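10/15/23

Putting bench, green speed and ball notes for Tullcombe.

Rolled 20 balls off the ramp this morning, split between the Plukero and the older Haltau. Same release notch for all of them. The Plukero ran a little longer on the flat and held its line better at the end of the roll. The Haltau balls drifted left on the last stretch, up to 5 inches. Not sure yet if that is the ball or the mat. The mat has had a low spot on that side ever since we moved it in April.

Turned the mat end for end and ran the Haltau again. Drift got smaller but did not go away, so part of it is the ball. Marked 2 of them as out of balance after the salt water float and put them in the reject tin.

Bouazza putter: loft reads higher than the stamp on the sole. Bent it back and checked it twice on the gauge. The grip is still crooked and needs to come off before anyone putts with it.
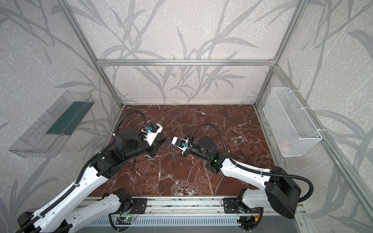

Next time, do the uphill rolls before the downhill ones so the nap gets brushed the same way for each set. Also need to write down the ramp notch on every sheet, it was missing from the last batch and I had to throw those numbers out.

To do: shim the low spot, new grip tape, order 2 more sleeves of the Plukero.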